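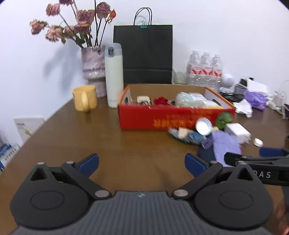
A red cardboard box on a brown wooden table.

Cardboard box
Updated May - by Resunora staff
12 shares | 3 comments

The cardboard box is a wonderfully simple container, folded from stiff paper board. Plain ones take colour printing well, and many are kept long after they're emptied!

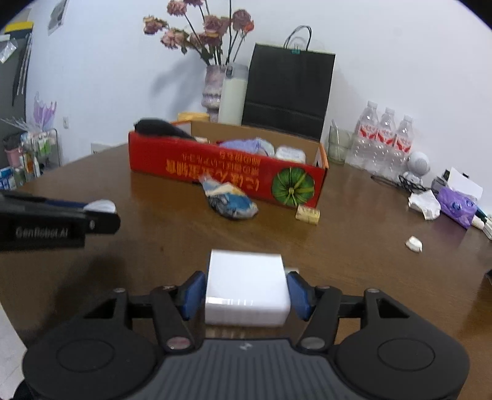

Corrugated board adds a wavy inner layer between flat sheets - light, strong and easy to recycle.

Related
Paper bag
Wooden crate
Packing tape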